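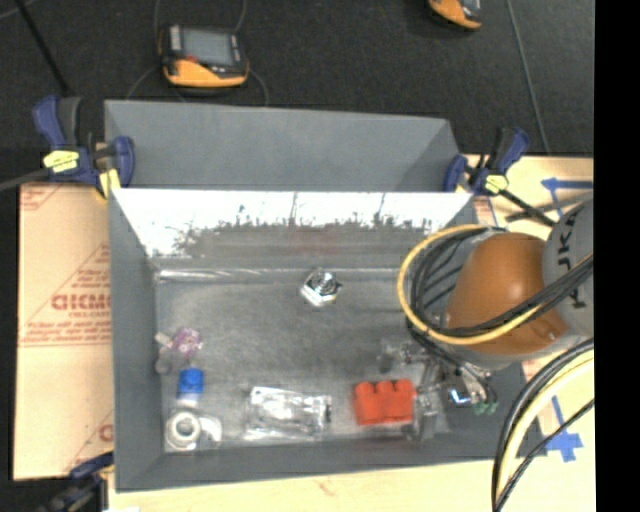 Gamage objected, when he read the first draft of this section, that a gripper should not be judged on bins where every item is easy to reach, and we agree with him. The trials were therefore repeated with items lying close to the side walls (Figure 2).

Figure 2. Bin trial with the arm reaching over the right wall. The clear package and the orange-red block lie on the bin floor.

Both grippers, the Lockyer and the Braltau, were given 241 picks under the same controller. The Lockyer finished 169 of them. Most of its failures were near a wall, where the fingers had no room to open, and 40 were with clear packaging, whose grey value in the depth picture was not stable. For the Braltau we changed only the approach angle; its results are given in the next section.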